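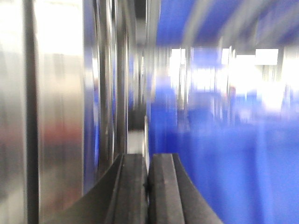
Someone answered my last post to ask if wiping down steel panels at the end of a shift is worth the time. For us, yes. Fingerprints and tape glue build up, and it takes 90 seconds.

**2/ Bins**

We switched to blue plastic from Ciltex in July. They scuff. The scuffs don't matter. Dirt in the molded seams does, so a stiff brush goes over them before they get stacked.

**3/ Rollers**

The flow rack at Zumamside has white rollers on metal rails. Push a bin in at the back and it should roll to the front by itself. If it stops halfway, look for tape or a label caught between two rollers — it's usually that.

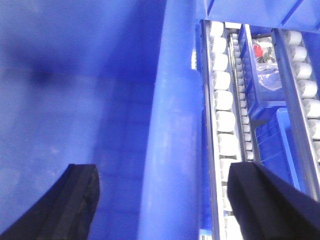 **4/ Restocking**

Load from the back, pick from the front. We moved 2,648 bins this way last month and had to free more than 320 of them by hand. Still too many. I'm checking the slope on every lane tomorrow at 6 a.m.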